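Eulalia Olivares has been building a robot arm cell in the back of the Flinddale shared workshop since October, and has spent $3,619 on it. "My husband thinks it was 213," she says. "He heard the price of the bolts."

Most of the work now happens in simulation, where a teal mug gets tipped over and the arm has to stand it up again. "I do a lot of my failing in there. The mugs are cheaper."

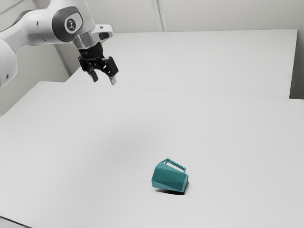

Why a mug and not something easier, like a block?

Because she wants the thing to clear her kitchen table one day, and she doesn't own any blocks.

The handle causes most of the grief. Her last batch was 52 attempts, of which 35 ended with a mug upright. Macario Huerta, at the next bench, considers this a pass. "He builds clocks," says Olivares. "Two of them agree."

She is rewriting the grasp code again this week.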